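Notebook, pension file transcription, Vilela papers
November, morning session

Picked up where Florêncio left off, at the second bundle of the Vilela file. He had marked his stopping point with a paper slip at the surgeon's affidavit, and his transcript ends at "and further saith not." Checked his last page against the scan before going on. One correction: he reads "lumbar" where the surgeon wrote "lumber," and our rule is to keep the spelling as it stands. Changed it and initialed the change.

File number 2185 in our own series. The number inked on the jacket is different and belongs to the widow's application. The soldier's original invalid claim was filed separately and folded into hers later, so the jacket carries two certificate numbers, one struck through. I have entered both in the index. Anyone searching on the struck number should still land here.

Contents as far as I have gone:

Declaration for invalid pension, one sheet, both sides. Signed with a mark. Two witnesses, one of them a Berker.
Surgeon's certificate, printed form with manuscript entries. Disability rated at one half.
Affidavit of a company officer, on blue paper. Badly faded along the folds.
Letter from the claimant asking why he has heard nothing. Undated, but the docket on the back puts it before the second examination.
Widow's declaration, three sheets pinned together. Pin removed, rust stain remains on all three.

The mark on the declaration is a problem. The letter of complaint is in a fluent hand and signed with a full name, so either the letter was written for him or the mark is due to an injured hand. The surgeon's certificate mentions the right wrist only in passing, under general remarks, and the rating was given for the back. I would not call him illiterate in the finding notes. Entered as "signs by mark, cause not stated."

Ages also disagree. The declaration makes him 21 at enlistment. Counting back from the age on the surgeon's certificate gives a birth year two years later than that. The town register at Prirnerdale has a baptism that fits the later year, but the given name is abbreviated and the father's name is one that turns up in at least two households. Left open. Devendra is going through the register for the Berker family next week and will look at the neighboring entries while he has it out. 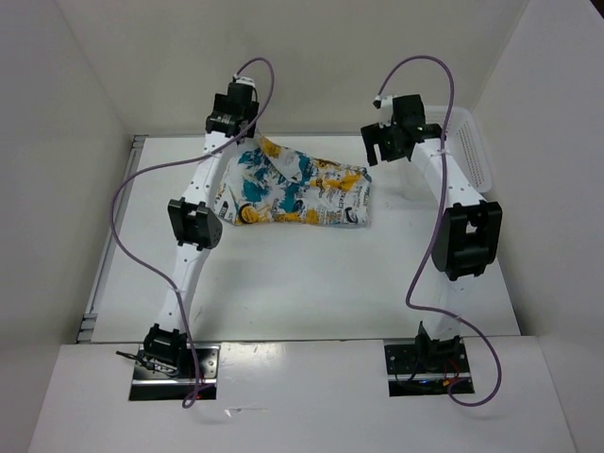 On the officer's affidavit: raking light helped with the upper third and did nothing for the fold lines. I rescanned the sheet with the contrast raised and the blue channel dropped, and that brought up most of a line I had given as illegible. It now reads "was taken sick on the march and left at [blank] with others of the company." The place name is still lost. First letter could be E or C. Devendra suggests Esorari, from the hospital return he transcribed last month, where a man of the same surname is listed without a first name. The length of the gap is right. It goes into the notes as a suggestion with his initials and stays in brackets out of the main text.

Conventions, restated for whoever takes the next bundle:

Square brackets for anything supplied by us. Question mark inside the bracket if the reading is doubtful.
Printed form text in plain type, manuscript entries between slashes.
Line breaks kept for letters, dropped for printed forms.
Struck words are transcribed and tagged, even when the clerk only corrected a slip.
Dockets and rubber stamps at the end of each item, in the order they appear to have been added.

The last one gave trouble today. The widow's declaration has four stamps overlapping in one corner. Under the loupe the violet impression lies over the black one, so the black is earlier. The other two do not touch and I have given them in date order.

Word count on the index stands at about 2000 entries. Names with variant spellings are still being entered as separate people, and the merge ought to wait until the whole series is transcribed. Florêncio would like to do it sooner. My objection is that the officers' affidavits spell by ear, and the same clerk gives the same witness in two forms on facing pages — a merge now would have to be undone for at least some of the Berkers.

Afternoon, 3:40. Finished the widow's first sheet and half of the second. She gives the marriage as performed by a justice of the peace, no record kept, and offers two neighbors in proof. Their affidavits should be further down in the bundle. If they are absent, check the loose papers at the back of the box, where the previous arranger put anything without a number.

To do:
Rescan sheet two of the widow's declaration, left margin lost in the gutter.
Ask Devendra for the page reference to the hospital return.
Replace the folder; the tab is torn.
Compare the witness Berker's signature with the one in the land deed.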